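Urura Waxed Cotton Cord

Waxed cotton cord for stringing beads, pendants and small charms. The cord is twisted from three strands of cotton and coated with wax, which keeps the end stiff enough to push through most beads without a needle. It holds a knot well and softens a little with wear.

The cord is sold on a card or on a spool. Each card holds 2 yards, enough for a necklace and a bracelet. Each spool holds 60 yards. Colors are natural, black, rust and dark green. Dye lots vary, so order all the cord for one project together.

Use it with beads that have medium or large holes. For seed beads and freshwater pearls, choose Nakpan silk thread instead. Cut the end at a slant before you start. If it frays, trim it and roll it between your fingers.

Keep the cord away from heaters and direct sun, as the wax can melt and mark cloth. Wipe finished pieces with a dry cloth. Do not soak them.

Ketsara Phetsri uses the natural color for the knotted necklaces in our Karnley shop. The pattern sheet for her Skemell necklace is sold separately and lists the beads needed, over 200 in the long version.
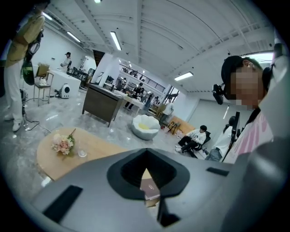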